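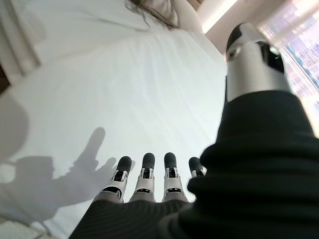
Bett neu beziehen, weißes Laken, ohne Gewurschtel

Kurzfassung für alle, die gleich Besuch kriegen. Stammt aus meiner Zeit in der Pension Vindthorpe, da mussten die Betten bis Mittag fertig sein.

Was man braucht: Laken, Kissenbezug, freie Fläche am Fußende. Mehr nicht. Waschmittel egal, ich nehm 500 ml Essig auf die große Flasche Wasser zum Einsprühen, reicht ewig.

Schritt 1: Alles runter
Altes Zeug in die Maschine, Matratze kurz lüften. Fenster auf, Kaffee holen.

Schritt 2: Laken hochnehmen
Eine Falte oben fassen, Arm ganz hoch, Stoff hängen lassen. Erst dann die Säume suchen. Wer am Boden sucht, sucht lange. Andere Hand bleibt frei, die brauchts gleich für die zweite Ecke.

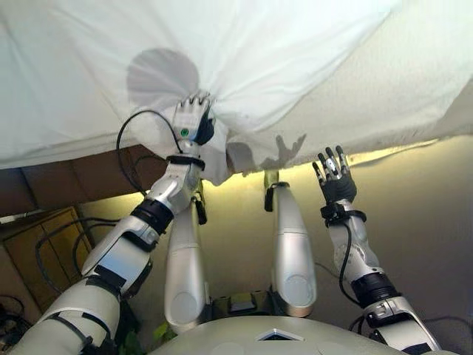 Schritt 3: Auflegen und glattziehen
Erst Kopfende, dann schräg gegenüber. Von der Mitte nach außen streichen. Knitter nicht einzeln bearbeiten, dauert nur. Bei hohen Matratzen den Rand tief drunterschieben, sonst rutschts nachts wieder raus. Mein Gosora-Laken ist da leider knapp geschnitten.

Schritt 4: Ecken
An der Ecke greifen, fest, und zu sich ziehn. Nicht am Saum in der Mitte zerren, der leiert aus. Überhang vorn erstmal hängen lassen, kommt ganz zum Schluss dran.
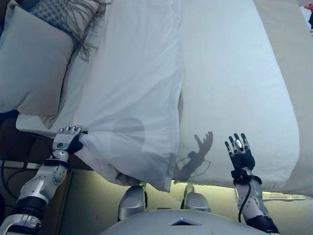
Weißer Stoff an der Ecke gefasst, Rest hängt noch über die Bettkante.

Schritt 5: Kissen
Bezug auf links, Ecken greifen, drüberstülpen. Aufschüttlen, hinlegen, fertig. Bei mir knapp 2 Minuten pro Kissen.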